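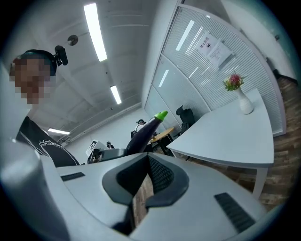 How often should the finger pads on a hand-held gripper be replaced?
Replace both pads as a pair after 200 hours of use, or sooner if the gripping face is glazed, torn or lifting at a corner. A pad that still looks sound but lets a smooth object slip under light squeeze should also be treated as worn.

Pestent Hand-Held Gripper: Setup, Care and Service Parts

Prerkora supplies the Pestent hand-held gripper to laboratories, training sites and integrators that record manual handling tasks. The unit is held and operated by hand. Its fingers match those of the Pestent arm-mounted gripper, and the same service parts fit both. This page covers preparation for use, routine care and the repairs that may be carried out on site. Work that requires opening the main housing is reserved for Prerkora service centers.

Before first use

Remove the transport clip from between the fingers and keep it with the case. Squeeze the trigger fully and release it slowly. The fingers should meet along their whole length and return to the open position without help. If one finger arrives before the other, the linkage must be centered before any recording is made.

To center the linkage, loosen the two screws beneath the trigger guard by a half turn. Close the fingers on the Onder setting block, hold them closed, and tighten the screws alternately. Repeat the squeeze test. The setting block is included with new units and is also sold separately.

Check the lens last. Fingerprints left during unpacking are the most frequent cause of soft recordings reported to our service desk. Use the cloth in the case and no liquid.

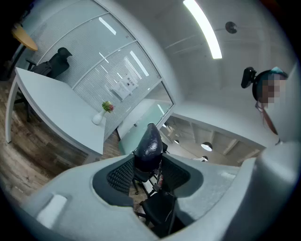
Pestent hand-held gripper in an office work area.

Daily care

Wipe the housing and fingers with a lint-free cloth at the end of each shift. A cloth slightly dampened with plain water may be used on the housing. Solvents and alcohol wipes cloud the surface and will harden the pads. Vent openings should be brushed, never blown out with compressed air.

Store the unit in its case with the fingers open. Units left closed for long periods develop a flat in the pad face, and the return spring loses force.

Scheduled service

Every 50 hours: inspect the pads, check the trigger for side play, and confirm that the finger screws are tight. Hand tightness with the supplied driver is sufficient.
Every 200 hours: replace the pads and apply one drop of Ngubane light oil to each finger pivot. Wipe away any excess before closing the fingers.
Once a year: return the unit to Prerkora for spring replacement and a lens alignment check. Allow around 5 working days at the service center, excluding shipping.

Customers operating several units are advised to keep a separate log for each. The serial number is printed inside the battery door.

Replacing the pads

1. Switch the unit off and remove the battery.
2. Open the fingers fully and fit the transport clip.
3. Lift the old pad from its lower corner. Do not use a blade against the finger.
4. Clear any adhesive with the plastic scraper from the pad kit.
5. Press the new pad down from the tip toward the pivot and hold it for one minute.
6. Repeat on the other finger, remove the clip, and leave the unit unused overnight.

After refitting, carry out the squeeze test and record the date and hours in the log.

Common faults

Fingers close unevenly: center the linkage as described above. If the fault returns within a week, the trigger bushing is worn and the unit should be sent in.
Trigger slow to return: clean and oil the pivots. Do not stretch the spring.
Recording stops when the trigger is squeezed: reseat the cable at the grip. A damaged cable must be replaced as a complete assembly.
View tilted to one side: the lens ring has moved. This cannot be corrected on site.

Ordering

The pad kit is listed under part number 1183 and contains two pads, a scraper and a cleaning cloth. Orders for service parts received before noon are shipped the same day. Please state the serial number when ordering a trigger cable, as two connector types are in use.

The service center closes for stocktaking during August. Units arriving in that period are logged on receipt and handled in order of arrival.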